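4. The Brultix Kit and Its Installation

4.1 What the kit contains

The kit that we evaluate in this paper is sold under the name Brultix by the company Driment. It is offered to small laboratories and to workshops that already own a robot arm and wish to add handling of soft goods, such as towels, napkins and work clothes. The arm itself is not part of the offer. The buyer receives a two-fingered gripper, a small camera with its bracket, an adapter plate, a set of cables, and a license for the software, which includes the recording tool and the training tool. The price depends on the type of the license, and the vendor gives it only on request, so we do not discuss it further.

We obtained one kit through the normal sales channel in May and paid for it from the budget of our laboratory. The vendor answered our technical questions but had no part in the design of the tests, and has not seen this text before its submission.

4.2 Mechanical installation

The gripper is fixed to the arm by the adapter plate. Four types of plate are listed in the catalog and ours was among them. The manual says that the mounting can be done by one person. We found that a second person is helpful, mainly to hold the gripper while the first screws are entered. The whole mechanical work was finished in one morning, including a search for a longer hex key, as the one in the package could not reach the two inner screws when the camera bracket was already in place. The manual should mention that the bracket must come last.

The fingers are long and become narrow toward the tips. Such a form is useful for cloth, where the tip must go under an edge or between two folds. It has also a cost. A long finger bends more when it closes on something stiff, and we observed that the tips separate a little when the gripper holds a thick seam close to its force limit. For the thin materials in our tests the effect was of small importance.

4.3 Position of the camera

The camera sits at the wrist and looks along the fingers. Before our tests we had some doubt about this arrangement, because a camera at the wrist loses the general view of the table at the moment when the gripper goes down. The vendor recommends to use it together with a second, fixed camera, but sells the basic kit without one. We decided to test the basic kit as it is sold, considering that many buyers will do the same.

From the starting position, the wrist camera must show both the fingers and a sufficient part of the working surface (Figure 3). We adjusted the angle of the bracket until the tips appeared near the middle of the view when the gripper was closed. The bracket has a scale printed on its side, but the marks are too coarse for this purpose and we finally worked by eye.

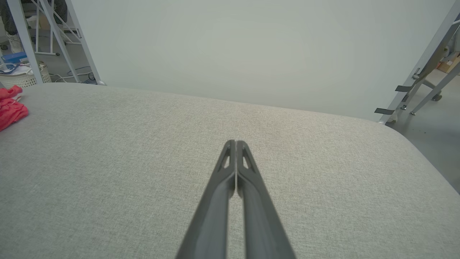 Figure 3. View of the wrist camera with the gripper closed above the table. The table is covered with light gray fabric; a red-pink cloth lies at the left side.

The software asks for a calibration after every change of the bracket. The procedure uses a printed pattern that is put on the table, and the arm visits a series of positions which the program chooses itself. Two times the program chose a position that our arm could not reach without touching its own base, and the procedure had to be started again. After we had limited the working volume in the settings, the problem did not return. We would prefer that the program asks for these limits at the beginning.

4.4 Working surface

A soft surface is recommended by the manual, and we agree with this after a short trial on a bare table. When the fingertips approach a thin cloth on a hard plate, an error of one or two millimeters in height is enough to either miss the cloth or press the tips against the plate. With a fabric cover the tips can sink slightly, and the same error is tolerated. The disadvantage is that the gripper sometimes catches the cover together with the cloth. For this reason the cover has to be well stretched and fixed on the underside of the table.

The color of the cover is also important. A light and neutral color gives good contrast with most colored cloths, but not with white towels, for which the segmentation module of the kit often gave an incomplete contour. The vendor offers a darker cover as an accessory. We did not order it.

4.5 Recording of demonstrations

The kit is not delivered with ready skills. The user must record demonstrations for his own objects, and the training tool then produces a policy from them. During the recording the operator guides the arm with a hand controller and opens and closes the gripper with a trigger. One demonstration in our case contained one grasp, one transport and one release. The operator marks each demonstration as good or bad directly after it ends, and the bad ones are kept in a separate folder.

The documentation proposes 1000 demonstrations for a simple task with one type of cloth and 2000 when the types are mixed. As these numbers are high for a small laboratory, we first trained with 700 demonstrations and planned to add more only if the result was not acceptable. The recording was divided between two operators, in sessions of about 44 minutes. Longer sessions are possible, but both operators reported that their attention became weaker and that the movements became less regular, particularly in the approach phase.

Between two demonstrations the cloth has to be put into a new state. We did this by hand, lifting the cloth and letting it fall, and from time to time placing it near a border of the table. The positions near the border are important for the later use. A policy that has seen the cloth only in the center of the view tends to move to the center also when the cloth is lying elsewhere, and we saw this behavior clearly in a first version trained on an early part of the data.

4.6 Software and support

The recording tool worked in a stable way. It stores the images, the arm positions and the gripper opening in one file per demonstration, and a simple viewer allows to play them again. The export to other formats is possible, but the time stamps of the images and of the arm are written with different reference points, and it is necessary to correct this before the data can be used in another program. The vendor confirmed the problem by e-mail and sent a small script, which solved it.

For comparison we had also access to the older Gona package, which is installed on a second arm in our laboratory and which was bought through the reseller Altıntaş. The Gona package has a wider choice of fingers and a better manual. Its training tool, on the other hand, accepts only data from a fixed camera, and therefore a direct comparison on the same recordings was not possible. We limit ourselves to comparing the time of preparation and the ease of operation, and both are treated in Section 6.

4.7 Remarks on the installation as a whole

Our general impression of the delivery is positive. The mechanical parts are of good quality and the parts list agreed with the content of the package. The weak points are the order of the mounting steps, the scale of the bracket and the missing question about the working volume. All three could be corrected by the vendor without any change of the hardware. A buyer who has no previous experience with robot arms should however reserve several days before the first recording, and should not trust the expression "same-day start" which is used in the brochure.

The settings described in this section were kept without change for all tests reported in Section 5, except for the closing force, which was reduced for the thinnest napkins.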